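Spent the afternoon at the Dullberg open day. They run a lab automation group out of the old Jollton building, and once a year they let people walk through. Posting my notes before I forget them. Thread.

Check-in was at 1:00. You sign a sheet, get a sticker, and get sent off in groups of 8. Our group had two high school teachers, a pharmacist, a couple of students and me. I do maintenance scheduling for a living, so I mostly wanted to know what breaks.

First stop was room 201, which is storage plus a workbench. They showed us a tray handler made by Polat that they bought used. It moves plates from a stack to a reader and back. Not exciting to watch. The guide said it is the one machine they would replace first if it died.

Someone asked how long it had been running. Answer: it was down most of August waiting on a belt. After that they started keeping two spares on the shelf. I wrote that down.

Second stop was software. They log every run in something called Dilon, built in house. One line per attempt, with the start time, the task name, and pass or fail. A person marks the fails by hand at the end of the day. I asked if the marking could be automatic and they said they tried it and went back.

The wall screen had the count for the current task at 176. The goal is 500 before they change anything in the setup. They don't adjust between runs even when they can see what's wrong. One of the teachers liked that a lot and said she was going to use it in class.

Third stop was the one most people came for, the arm doing bench chemistry. Small parts, glass, things a person does without thinking. You stand behind a strip of tape on the floor and you don't lean over it. Safety glasses on, even for visitors. They had a box of them by the door in two sizes.

The task is simple to say: get material into a vial through a funnel without knocking anything over. The guide said the funnel is the hard part. It's light and it sits high, so a small bump from the side tips the whole thing.

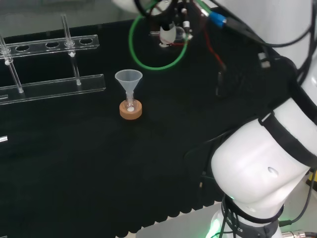 Funnel in the vial, vial in its ring stand, arm at the right.

The black fabric on the table came up in questions. A student asked if it was for the cameras. Partly, they said, and partly so dropped glass doesn't bounce. They had tried a rubber mat before and didn't like how it gripped the bases.

Clear glass and clear acrylic are a pain for them. The guide said a person has the same trouble in bad light, just less often. They check the overhead lights every morning before the first run.

My question was about cables. They replace more cables than anything else, more than grippers. They go over all of them at the start of each month and swap anything with a stiff spot. Same as us with the conveyors.

Things I'd change: the second stop needs chairs, and the hallway is too loud to hear the guide if you're in the back half of the group. Parking was fine. Coffee ran out by 3:00.

They're doing it again next year, same building. Sign-up is through the Dullberg site and the early slots go first. If you go, wear closed shoes, they do turn people away at the third stop.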